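Pre-Session Inspection Checklist: Two-Gripper Tabletop Recording
Station 5, Sadwood study
Completed by: Osian Dafis
Method under test: Hurkov alignment (wrist views matched to head view)

Scope. Covers the hand-held grippers, the table, the bin and the cables. Does not cover training runs or the arm that later replays the demonstrations. Mark each item OK, FIX or N/A and write a comment if it is anything other than OK.

Part A. Fingers and wrist view
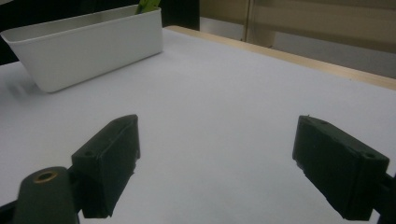 Reading time: 3 min

A1. Both fingers visible in the wrist view with the jaws open. OK.
A2. Finger screws seated, checked by hand with the driver. OK.
A3. Brass insert on the lever arm secure. OK. Pushed on it with a thumb, no movement.
A4. Printed edges free of loose material. FIX. The edges are chipped and rough. Chips this small do not change the grip, but a loose flake can end up on the table and get picked up as an object by the segmentation step. Brush both fingers before the first episode.
A5. Table surface between the fingers clear at the start. OK.
A6. Jaw travel full open to full closed without sticking. OK after cleaning the pivot.

Comment on A4: the same item was marked FIX in February. The Droris group prints its fingers with thicker walls and we should ask for the file.

Part B. Table, bin and cables

B1. White board flat on the table and not rocking. OK.
B2. Bin empty before the episode starts. OK.
B3. Bin long side in line with the board, front to back, as seen from the head camera. OK.
B4. Gripper plates bolted down tight. OK. Tested with the driver, both sides.
B5. Gripper cables long enough to reach the back of the board without pulling. OK on the right. FIX on the left. The left cable drags over the board when the hand crosses the middle. Add slack and clip it to the sleeve.
B6. Cables behind the platform clear of the walking path. FIX. There is a tangle under the shelving unit. Nothing crosses the path today, but it should be tied up.
B7. Hazard tape present at the platform corners. OK.
B8. Curtains drawn as marked in the station sheet. OK. 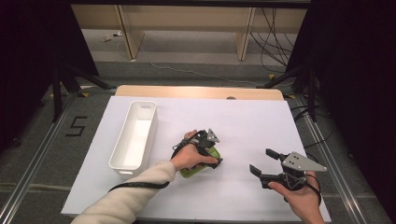 Left gripper closed on the green block, right gripper open, bin empty.

Comment on B5: cable drag matters for the result as well as for safety. In the first batch we recorded 452 episodes and had to drop 17 of them for jumps in the left wrist track. Sönmez filtering caught 8 of those. The rest were found by eye, which is slow work. Until the filter is better, the person holding the grippers should stop the episode if a cable catches.

Part C. Operator

C1. Sleeves clear of the jaws and levers. OK. Long sleeves are allowed if they stay behind the wrist.
C2. Operator knows the stop word. OK.
C3. Rest break after every 3 blocks of recording. OK. Write the time on the sheet.
C4. No sore spots from the grips. OK.

Part D. Repeat check of the wrist view

Do this after any pause and after any change to a gripper. 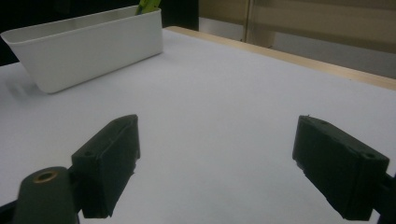 Last changed: June 29, 2024

D1. Fingers open, gap clear. OK.
D2. White container in the upper left of the view. OK.
D3. Far edge of the table visible. OK. The alignment step uses this edge, so do not tilt the gripper so far that it is lost.
D4. Lower edges of the fingers. FIX, see A4. Jagged on both. Replace the pair if brushing does not clear them.

Result: recording may go ahead once A4, B5 and D4 are closed. B6 can wait until the end of the day.

Signed: O. Dafis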